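About Clikora 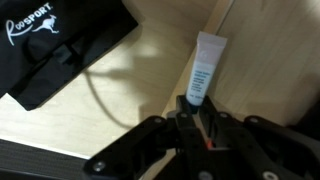

OUR STORY

Hello, and thanks for wandering over to this page! I'm the person behind Clikora, a small language school above a bakery on the harbour side of Prastovholm. If you've had an email from us, I wrote it. If you've had a biscuit from us, that was probably the bakery.

I started teaching English at my own kitchen table with 3 students and a whiteboard that wouldn't stay on the wall. They wanted to chat to their neighbours, ring the dentist without rehearsing it first and understand what the football commentators were shouting about. I'd spent years working through grammar books with bigger classes, and it was a treat to throw the plan out and talk about dentists for an hour.

Word got round, the kitchen got crowded (my family were very patient, up to a point) and in January of the following year I took on the two rooms we still have now. The big one looks over the water and gets lovely light in the mornings. The small one looks over the bins but has the better radiator, so the winter evening groups fight over it.

WHAT WE TEACH

Mostly English, at every level from "hello" upwards. We also run Danish for newcomers, Spanish on Thursday evenings and a reading group that's meant to be in French and slides into all sorts by the second cup of coffee. No group goes over 10 people. I've tried bigger ones and the quiet students just get quieter, so that's where I stop.

There are 17 groups on the timetable this term, which still makes me a bit giddy when I look at it. Some meet at lunchtime for people who work in town, and there's a Saturday one where children are welcome to sit at the back and draw.

HOW IT WORKS

You come in for a chat first. It's free, it takes half an hour and there isn't a test. I'll ask what you want the language for, then we'll find you a group and you can sit in on a lesson before you pay for anything. If it's the wrong level we'll move you, even halfway through the term.

We don't do much homework. I'd much sooner you listened to the radio while you cooked, or wrote your shopping list in Spanish and came home with the wrong cheese. Bring a notebook if you like writing things down. We've got pens, far too many pens.

THE BORROWING SHELVES

This is my favourite bit of the school. When the old Sellero bookshop closed down, they let us have a van load of stock for next to nothing, and we've been adding to it ever since. At the last stocktake we had 2,297 books, and every student can take home as many as they can carry. Detective stories go fastest. If you've still got the second volume of the Kandasamy mysteries, please bring it back, there's a queue!

COME AND SAY HELLO

The door's on the left of the bakery, up the stairs, and the bell does work if you press it hard. I'm usually in from mid-morning on weekdays. If I'm teaching, have a seat on the landing and pick something off the shelves, and I'll be out when the lesson finishes.

Page last updated Friday, November 8, 2024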